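Ticket: Upload to shared media library stalls at 100 percent, then fails
Product: Sillix desktop sync client
Component: transfer queue
Reported by: Custódio Godinho, Sequeira
Status: Resolved, workaround in place

Problem
Files dropped into the Stevora shared folder are queued and sent, and the progress bar reaches 100 percent. The entry then stays on "Finishing" for several minutes and changes to "Failed, will retry". The retry starts from zero. Nothing is written to the library. Smaller files from the same folder go through.

Environment
Client installed with default settings, wired connection, one user account. The office proxy is Flirinow, managed by us. No antivirus exclusions. The problem began in November after the proxy rules were rebuilt. The client was not updated in that period.

Steps tried by reporter
Restarted client. No change.
Cleared local cache and signed in again. No change.
Renamed files to remove spaces and accented characters. No change.
Moved one failing file to a laptop on a phone hotspot. Uploaded on first attempt.

Support, first reply
The hotspot result points to the office network. Please set logging to Verbose, repeat one failed upload and attach the client log. Please also send the size of the smallest file that fails and the largest that succeeds.

Reporter
Log attached. Largest success is 7 MB. Smallest failure is 225 MB. I have nothing in between to test with. The folder holds 1,065 files and most are already synced.

Support, second reply
The log shows all parts of the file accepted. The client then sends a single "complete" request and waits for the server to join the parts. The connection is closed from your side before the server answers. Small files are sent in one part and skip this step. Please check the idle timeout on the proxy for outbound connections.

Reporter
Idle timeout was set to the shortest value in the new rule set. Raised it for the Sillix hosts only and restarted the proxy service. The large file finished on the next retry. I then cleared the queue.

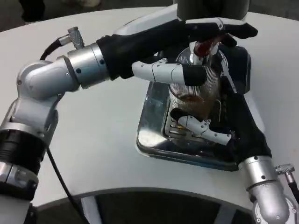
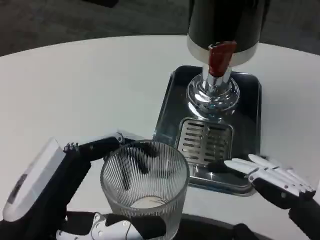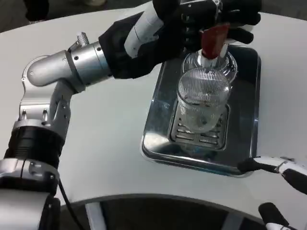 Remaining question: the client still lists the old failed entries under History with a red mark, although the files are in the library. Can these be removed without resetting the account?

Support, third reply
Yes. Quit the client, delete the history file in the profile folder and start it again. Leave the index file in the same folder alone. Deleting the index forces a full rescan of the library.

Reporter
Done. History is empty and no rescan was triggered. Proxy rule saved to the permanent configuration. OK to close.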